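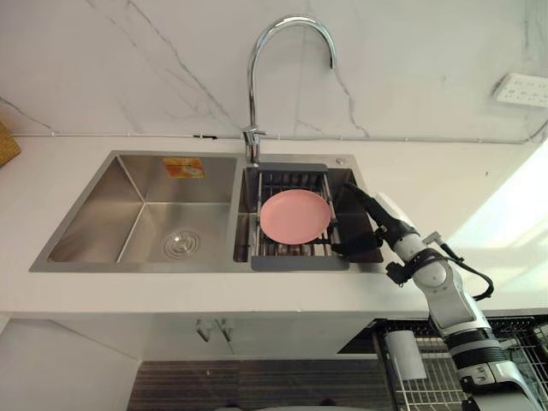 Nhung Cù wrote in to ask whether a bowl and a half is worth the trouble, when one big sink would surely hold more dishes and leave fewer corners to wipe. It's a fair question, and we hear it often enough that we may as well start there. One big sink does hold more dishes! What it doesn't give you is anywhere to rinse a handful of lettuce once those dishes are in it, or a spot to pour off the pasta water while the roasting pan is soaking. Our second bowl is for all of that, and with the basket sitting in it you also have a place to set a clean plate straight from the rinse, with the drips going down the drain instead of along the counter.

The Ilgate Bowl-and-a-Half with Drain Basket

The Ilgate is a stainless steel kitchen sink with a large bowl on the left, a narrower one on the right, and a tall faucet that serves them both. We've been selling it longer than any other sink in the range, and it's the one most of us at Dundgate have put in our own kitchens (some of us twice, having moved house and missed it).

The large bowl

This is where the real washing happens. The bowl is deep, with a brushed finish on the walls, and we chose brushed steel on purpose. A mirror-polished sink looks wonderful for a week or so, and then it meets its first cast iron skillet. Brushed steel picks up little scratches too, as any steel will, but they run in with the grain and after a few months the whole bowl settles into a soft, even gray that is very easy to live with. The sides slope inward toward the bottom, so a quick swish with the faucet sends most of the crumbs down to the drain by themselves.

New sinks come with a small sticker inside the large bowl. Warm water and a drop of cooking oil will take care of it. Please don't go at it with a knife, however tempting that may be.

The small bowl and the basket

The basket is made of stainless steel rods with gray plastic caps at the front and back, and it adjusts to fit. Slide it out until it spans the bowl, let it settle, and you're done. There are no screws and nothing to clip. The caps are there to be kind to your sink, so if one ever goes missing, write to us and we'll put a replacement in the mail.

People use the basket in all sorts of ways we never thought of when we first drew it up. Plates can lie flat on it or lean, cups go upside down, and berries do nicely in it if you line it with a cloth first. One customer lets her bread tins cool there every morning, and another keeps it for his paintbrushes, which we have decided to be flattered by. When you want the small bowl back, lift the basket out and stand it behind the faucet or hang it inside a cupboard door. It can go in the dishwasher, caps and all.

The faucet

We pair the Ilgate with the Dvorak gooseneck, a tall chrome faucet with a small side lever. It stands on the back ledge between the two bowls and swings to reach either one. The height is the thing you'll notice most if you're coming from a low spout. A stockpot goes under it without any tilting or muttering, and so does a tall vase. The lever needs only a nudge, handy when your hands are covered in dough.

If you already have a faucet you love, you can order the sink without the Dvorak and save a little.

Fitting

The Ilgate fits a cabinet 36 inches wide or larger. We include the drains, the fixing clips and a full-size paper template, and we do ask that you tape the template down and live with it for a day before anyone starts cutting. Stone and solid surface counters should be cut by whoever supplied them. For laminate or wood, a patient person with a jigsaw can manage it in an afternoon.

Looking after it

Dish soap and a soft cloth, every day if you can. If your water is hard you'll see pale spots on the chrome, and a cloth dampened with white vinegar clears them up, so long as you rinse well afterward. Keep bleach and steel wool away from all of it. For the drains, we like the Brumavness bottle brush, $16 in our accessories section, mostly for its long, bendy neck.

Ordering

Sinks leave our warehouse within 5 working days. Delivery is $49, or free if you collect from the Dundgate showroom, where there's an Ilgate plumbed in by the coffee machine. Bring a pot from home and try it for size. Extra drain baskets are sold separately, and they fit older Ilgate sinks as well as new ones.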